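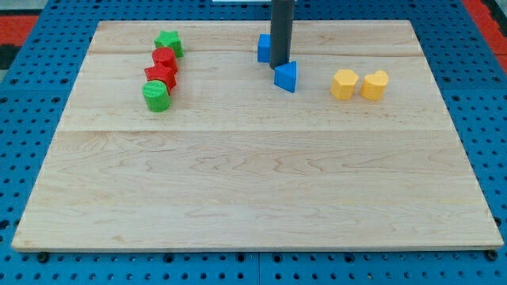
How much should a small group set aside for a first tabletop arm, once the extras are counted?
For us it came to 1850 pounds for the arm and very nearly as much again in bits we hadn't put on the list, so I'd plan for double the quoted price and be pleased if you come in under.

To: Drastley workshop list
Date: 15/12/2024
Subject: Re: Budget for an arm, where do we start?

Hello all,

I've been meaning to answer this for days and then the kettle went on and the evening vanished, you know how it goes. The earlier message is quoted underneath so you don't have to go digging.

> We've got our grant through at last and we'd like to buy a small
> robot arm for the bench. We want it sorting and picking up little
> plastic shapes to start with, then maybe proper parts later on.
> Our quote from Herrera looks fair, but it only covers the arm and
> the power supply. What else should we be putting in the budget?
> And is it worth paying for the longer warranty? We'd like it all
> running by July.

Right, the shapes first. Good choice! We use stars, hearts, cylinders, squares, triangles and so on in plain colours, and they cost next to nothing if you can print them. Print spares while you're at it. They get dropped, they roll under things, and the cylinders are the worst for it. I'd put in a couple of reels of filament per colour and leave it there.

The base is where I'd spend more than you think. We started by clamping ours to an old desk and every job was slightly off by the afternoon. A board with a regular grid of holes is lovely because you can bolt things down, take them off again and put them back in the same place (write down which holes, mind you, I didn't and I was sorry). If you want a plain surface to work on, lay a decent wooden board over it and bolt that down too. Ours has quite a lively grain, very handsome, but if you're buying a camera to find the parts I'd ask the supplier to try it on your actual surface before you pay.

Grippers: budget for 2. One to use and one on the shelf. Herrera's lead time was 10 days when we ordered ours, but the fingers for it came separately and much later, and the arm just sat there looking expensive.

Warranty. We took the 36 month one and I'd do it again, though I did have to ask twice what it covered. Cables weren't in it. Cables are what we've replaced most! So have a line for cables, whatever you decide.

Other things that weren't in our first spreadsheet:

Delivery, which was extra because of the weight
A stop button on its own lead, long enough to reach where you really sit
Bolts, washers and the right size of hex key
Somebody's time to set it up, even if that's you and you're not being paid
A storage box with a lid for the parts

On the timing, July is doable but I'd want the order in by the end of the winter. Our friends at Judthorpe left theirs until after the spring and ended up borrowing a controller from the Ilach group to get through their open day. It was kind of Ilach, but you don't want to be planning around a loan.

One thing I can't help with is insurance. Ours went under the general bench policy and I have a feeling that was luck. If anyone on the list has had to insure one separately, could you say what it cost you? I'd like to know for our own renewal as well.

I've still got our old spreadsheet with the wrong totals and the right totals side by side. Shout if you want it and I'll send it over, just ignore the tab called "hopes".

Cheers,
Bench rota, Drastley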